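Comparing Three USB-C Hubs for a Shared Student Laptop Desk

Course project report
Myung-ja Bang
Draft started in September, revised after comments

1. Purpose

Our department has a row of desks where students plug in their own laptops. Each desk has one monitor, one wired network jack and one keyboard. Most newer laptops have only USB-C ports, so every desk needs a hub. The hubs bought two years ago have started to drop the monitor signal, and the department asked for a recommendation before ordering new ones.

I compared 3 hubs: the Skestus, the Choo and the Bitier. All of them have an HDMI port, a network port, a card reader and at least two USB-A ports. The Skestus and Bitier also pass power through to the laptop. The Choo has a power input, but on my laptop it charged so slowly that the battery went down while I was working.

2. Method

I ran the same tests on each hub with the same laptop, cable and external drive. The file test was a single large video file copied from the drive to the laptop and back. The network test used the wired jack at the desk. For the monitor test I left a video playing and noted each time the screen went black, even for a moment. Between tests the hub was unplugged and left alone until the case felt cool.

All the testing was done in the Skastdale building, at the desks by the printer. I had planned to use the quiet room, but its network jack was dead.

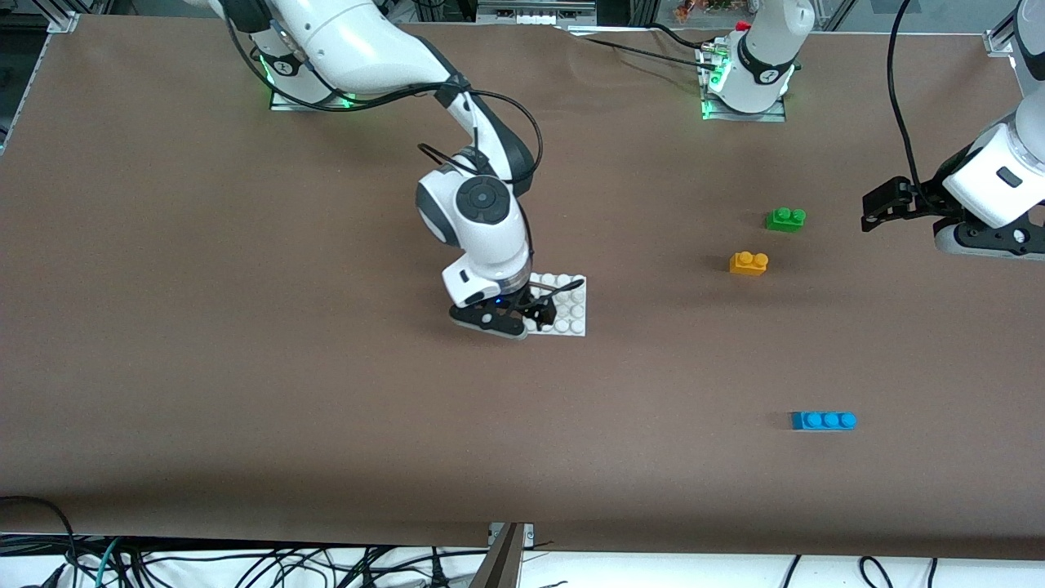

Cable length mattered more than I expected when I planned the desk tests. The Bitier has a fixed cable that is too short to reach the back of the desk, so the hub hangs off the side of a laptop on a stand and pulls on the port. The Skestus has a detachable cable, and a longer one can be used. Routing is a separate problem from length. On the white robot arm over the brown paper, the black cable loops along the outside between the elbow and the wrist, and I used the same idea on the monitor arm, leaving a loose loop at the joint and tying the cable on either side of it. After that I could move the monitor without the plug shifting. With the Choo I could not do this, as its cable is flat and does not like to bend sideways.

3. Results

File copy, drive to laptop, average speed:
Skestus: 383 MB/s
Bitier: 295 MB/s
Choo: 185 MB/s

Copying in the other direction gave the same order. I repeated the Choo test with a different USB-A port on the hub and got no improvement.

The wired network worked on all the hubs without installing anything. The Choo needed to be unplugged and plugged back in after the laptop went to sleep. The other two reconnected by themselves.

The Skestus had no monitor dropouts. The Bitier went black once, when I plugged in the external drive while the video was playing. I could not make it happen again. The Choo went black several times, usually when the card reader was in use.

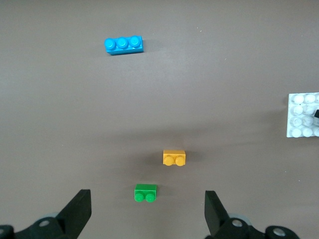 Heat was harder to judge because I did not have a proper thermometer. By touch, the Bitier was the warmest after the file test. It has a metal case, so it may only feel hotter than the plastic Choo. I would not give this result much weight.

4. Problems with the tests

I had one unit of each hub, so a faulty one would look the same as a bad design. The Choo results in particular should be checked on a second unit. I also used one laptop for everything. A classmate tried the Skestus on an older laptop and the monitor was limited to a lower refresh rate, but we did not have time to find out if that was the hub or the laptop.

5. Recommendation

The Skestus is the best choice for the shared desks. It was the fastest, it kept the monitor signal, and its cable can be replaced when it wears out. The cable was the first part to fail on the current hubs.

The Bitier would be fine for someone who carries it in a bag and uses it on a table. I would not buy the Choo for this use unless a second unit gives very different results.

If the department orders the Skestus, it should order longer cables at the same time and check that they are rated for video. One of the spare cables in the desk drawer charges a laptop but shows nothing on the monitor. I have put a piece of tape on it.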